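November, pm session, Puddale bench

Teleop with Imani on the leader arm, me on the log. Task is pick up tool by the shaft, lift, hold, put back on the cloth. Target for the batch is 36 good demos, got 13 before lunch. Suleiman wants the slow ones kept, so keep them, tag "slow" in the notes field.

Grip force down 2 notches from this morning. Imani says she can feel the difference at the handle, I cant. Wrist view saved from demo 313:

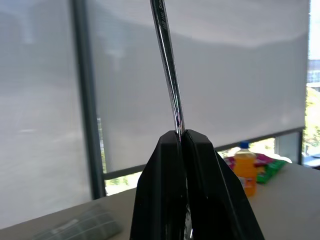
Demo 313, wrist cam. Shaft in the fingertips, leaning a bit left.

Shiny shaft is a pain for the depth, colour only for now. Blinds down for the whole batch pls, and same position each time, otherwise the light on the metal changes between demos. Soda and snacks stay where they are as clutter, write it down if anyone shifts them.

Bad habit to watch: opening the fingers before the tool is properly down. Did it myself on my turn. Restart the take, dont trim it.

To do
- re-zero leader wrist joint, drifts after a long run
- ask Conceição which folder, Ciltley or the new one
- Ignacio to take over teleop at four
- replay 313 on the arm with noone on the handle, watch the lift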